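Gruler Desk Caddy: a lot of money for a box with a wall in it

Reviewed by Roswitha Kaufmann

I have bought more desk organizers than I care to admit, and most ended up in a closet holding dead batteries. So when the Gruler arrived with a booklet promising a "calmer workday," I was not in a calm mood. It costs 40 dollars. The Drestia tray I already own cost a good deal less and has never promised me anything.

What you get

An open-topped plastic box with compartments, a sheet of stickers, and the booklet. The maker says it holds up to 100 pens. Maybe it does, if you never want to pull one out again. I own nine pens and four of them work.

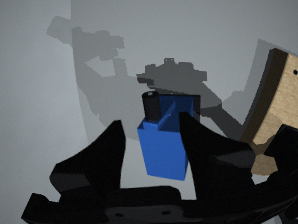

Living with it

I kept it by my keyboard from the start of July and tried to use it the way the booklet says, with everything put back at the end of the day. That lasted a week. After that it filled with receipts, same as every other box I've had. Short things like erasers and binder clips sink to the bottom and you have to tip the whole lot out to reach them. Scissors stick up and lean. The feet left a faint mark on my desk, which wiped off with some effort.

It doesn't slide around, I'll give it that. It's also easy to rinse.

The booklet has a chapter on "zones." You are supposed to divide your desk into a reach zone and a rest zone and leave the rest zone bare. I tried this too. My mail went to the rest zone and stayed there. 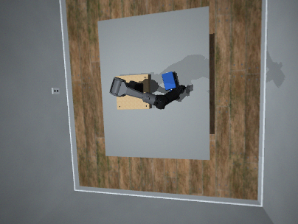
Hubert Auer wrote in to say I'm being too hard on it: his has sat next to the phone for two years, he keeps only stamps and a ruler in it, and he would buy it again. Fair enough, though stamps and a ruler would do just as well in a coffee mug.

If you want one anyway, wait for a sale. I've gone back to the Drestia.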